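How do I stop ink from bleeding on cheap practice paper?

Asked by Gemma Fontana
Tags: calligraphy, ink, paper, beginners

I took up brush calligraphy in June, mostly to have a hobby that doesn't involve a screen, and I have now spent more time reading about paper on a screen than I have spent with the brush. My practice paper is a pack of 100 sheets from the craft aisle, no brand I can find on it. The ink is Negri black, the bottled kind. Every stroke grows whiskers within a few seconds, and anything with a dot in it ends up looking like a squashed spider.

I've tried going faster (whiskers, but also crooked) and using less ink (the stroke gives out halfway down). Is it the paper, the ink or me? I would like it to be the paper. I'd also like not to spend a fortune finding out.

3 answers

Answer from Torquil Pollock (accepted)

Mostly the paper, so congratulations.

Craft aisle paper often has very little sizing in it. Sizing is the stuff that keeps ink sitting where you put it, and without it you're writing on a napkin with ambitions. Before you throw the pack out, turn a sheet over. One side is usually smoother and the smooth side often bleeds less. I used the wrong side of mine for an entire winter.

If both sides are hopeless, check the ink. Are you adding water? Thin ink runs farther. Use it straight from the bottle, load the brush, then press the tip against the rim of the dish until it stops looking pleased with itself. Half a sheet of scribbling will tell you how much it's carrying.

After that, buy a small pack of sized practice paper. I get the Willix one, 300 sheets, and it has lasted through two changes of teacher. Keep the bad paper for warmups. Loading the brush lightly on paper that punishes you is decent training, though it does nothing for morale.

And put something soft under the sheet. On a bare table the ink that soaks through spreads out sideways underneath and you get whiskers from below as well.

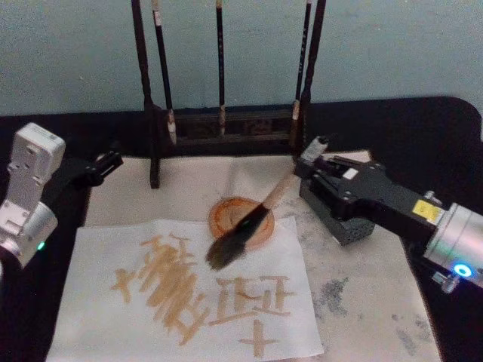
Calligraphy setup with a felt mat, on a black table.

Comment from Gemma Fontana: The smooth side is much better! I feel a bit stupid. I've been putting a folded dish towel underneath, is that OK or do I need real felt?

Comment from Torquil Pollock: Towel's fine until you hit the seam. Then your horizontal stroke goes over a speed bump. Felt is cheap, buy a bit off the roll.

Answer from Nataša Leka

Torquil is right about sizing but I'd change the ink before the paper. Mine was some leftover Tralis stuff that had been in a drawer since the last apartment, and it feathered on everything including the good paper. New bottle, no trouble. Also close the lid when you stop for coffee - I say this as someone with a gray sleeve.

Answer from Corrado Sala

hairspray. 14 sheets at a time on the balcony, let it dry, works ok. smells

Comment from Ülle Navickas: Tried it, brush went stiff as a twig. Would not repeat.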